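Vuretti Modus: reseña tras una temporada en una cocina de colectividades

Valoración: 2 cucharas y media de 4
Publicado el 19 de mayo de 2020

Trabajo en una cocina central que saca 2000 raciones al día para comedores de empresa. Cuando la dirección anunció que íbamos a «incorporar un compañero», varios pensamos en alguien con manos. Llegó el Modus de Vuretti, un brazo de sobremesa con pinza de dos dedos, que costó 3000 euros en la oferta de lanzamiento y que el distribuidor, Kadwood, entregó con un manual en un castellano muy voluntarioso.

La idea era quitarnos las tareas de dosificar: arroz, legumbre, azúcar, todo lo que se mide a cucharadas y acaba con la muñeca de alguien en el fisio. Como idea, de diez. Yo soy de los de la muñeca.

Lo bueno primero. El Modus no se aburre. Repite el mismo gesto a las siete de la mañana y al final del turno con idéntica falta de entusiasmo, y eso en dosificación es una virtud que ninguno de nosotros puede poner en el currículum. También es silencioso, cosa que se agradece al lado del abatidor. La pinza admite utensilios corrientes, sin adaptadores de esos que cuestan más que la máquina, y la limpieza de los dedos se hace con un paño y paciencia.

Lo malo: es lento, y se despista con los reflejos del acero, material que en una cocina, como todo el mundo sabe, apenas se usa. El programa de Issahaku que lo gobierna pide confirmar cada cambio de recipiente en una pantalla que no reconoce los dedos con guante. Te quitas el guante, confirmas, te lavas, te pones otro. Ese ciclo no sale en el folleto.

Para aprenderle las mañas lo tuvimos en una mesa aparte, con una cuchara de madera, acero inoxidable y granos blancos. 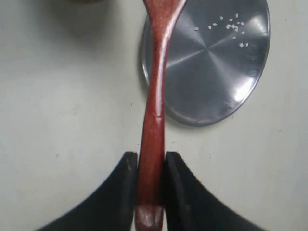
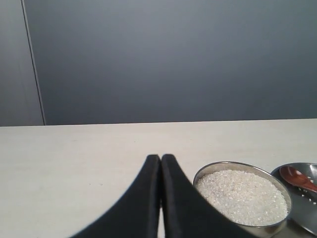

En cuanto a lo que cambia para la plantilla, que es lo que me preguntan los de otras cocinas: no se ha ido nadie, pero el trabajo se ha movido de sitio. Antes había 2 personas dosificando y charlando. Ahora hay una que vigila, recoloca y rellena, y otra en emplatado, donde hacía falta de verdad. La que vigila acaba con la muñeca descansada y la cabeza como un bombo. Hemos pedido turnos más cortos en ese puesto y nos los han concedido, seguramente porque el encargado lo probó una mañana.

La categoría profesional, por cierto, sigue igual. Se ve que programar las recetas, calibrar el peso y reiniciar el trasto entra en «tareas auxiliares de cocina». En julio toca revisar el convenio y pensamos sacar el tema.

¿Lo recomiendo? Para una cocina mediana con mucha tarea repetida y alguien con ganas de pelearse con menús desplegables, sí, con reservas. Para un restaurante pequeño, no: en lo que tarda en arrancar ya has servido las mesas. Y pedid a Kadwood que os incluya la formación en el precio, que a nosotros nos la cobraron aparte.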